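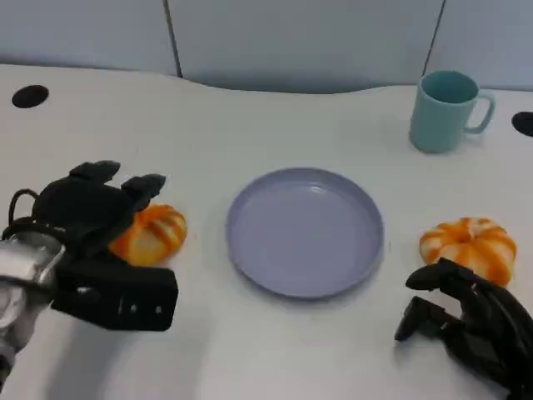
Clear Surface, Covered Holes: A Talk with the Facilities Lead at Mulness

Mulness fits out break rooms and shared desks for small offices. Its facilities lead has spent most of the past year on white tabletops, and most of the conversation was about the openings cut into them.

"People order a table with two grommets and then never run a cable," the lead said. "So it becomes a dining surface with holes in it. Spoons go down there. Crumbs, certainly."

The firm's standard grommet is black and round. The lead prefers black on white. "You see it before you set a cup on it. A white one, you find with the foot of the mug."

Place settings are kept plain: one plate, one mug with a handle, and in the fall a couple of miniature striped pumpkins. The mug goes near the back, away from elbows. Glazed plates with a raised rim are preferred, as they hold a spill.

The rear edge took longer to settle. A curved edge leaves an uneven gap against a flat partition, and small objects roll into it. "A gourd is not a stable shape," the lead said. Mulness now checks the gap at four points before the table is signed off.

On cleaning, the advice was short: damp cloth, dry cloth, lift the grommet caps in April and vacuum.

Comments

durka40: We have the same gap. Foam strip along the back fixed it.

Plurkuswood: What do the caps cost to replace? Ours crack.

adjei_37: Do the pumpkins mark the white top if left for weeks? Mine left a ring.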